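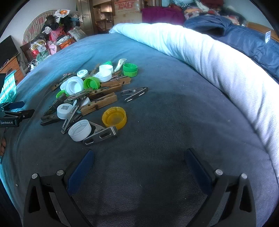
Bottle caps and clothespins on a blue-grey blanket.

Lelby Bottling Works, open day
Posted 01/02/2026

The leaflet said to arrive early for parking. I arrived early and parked beside the only other car, which belonged to the man in charge of parking. He waved me into the space with both arms all the same.

Lelby has been filling bottles at the bottom of the hill since before the bypass, mostly lemonade and a ginger thing called Broton that people from the town will defend with real heat. Once a year they let the public in. You get a hairnet, a pair of blue overshoes and a talk about not leaning on anything. Brian Kombo, our guide, wore his hairnet as though it had been fitted by a tailor. The rest of us looked like onions.

The tour begins in the syrup room. It smells the way you would expect for the first minute and then gets into the back of your teeth. Brian told us the Broton recipe was known to only two people. A woman behind me asked if they were allowed to go on holiday together. He said he would look into it.

After that comes the filling hall, and it is very loud. We had been given earphones so that Brian could talk to us over the noise, and mine picked up the other group, so I watched the rinsing line while a voice told me about boilers. I now know a fair bit about boilers. The capping machine is called the Provau and everyone speaks of it with respect, like a difficult aunt. Caps come down a chute from a hopper up near the roof, turn themselves the right way round by some means I missed (boilers), and get screwed on faster than you can follow. Watch one bottle, was the advice from Awuor Tanui, who runs the line. I tried. I lost it every time.

She stopped the Provau for us to show how a cap is rejected. A small puff of air sends it sideways into a tub. The children in our group thought this was the best thing they had ever seen and asked for it 22 more times, and to her great credit she did a few.

The lab was a let-down -- a fridge, a sink and a locked cupboard. The museum corner made up for it. There is a delivery ledger from the year of the flood, in which some clerk has written "wet" against every single entry for May, and a wall of old labels, the worst of them a pineapple with a moustache.

Tasting was in the canteen. The new flavour is rhubarb and was, to my mind, mostly pink. Broton is still Broton. I had three cups and coughed after each.

Entry is free, the shop is not. Toilets are by the loading bay. The 98 bus stops at the gate, though going home it stops across the road behind a hedge, and I would allow time to find it.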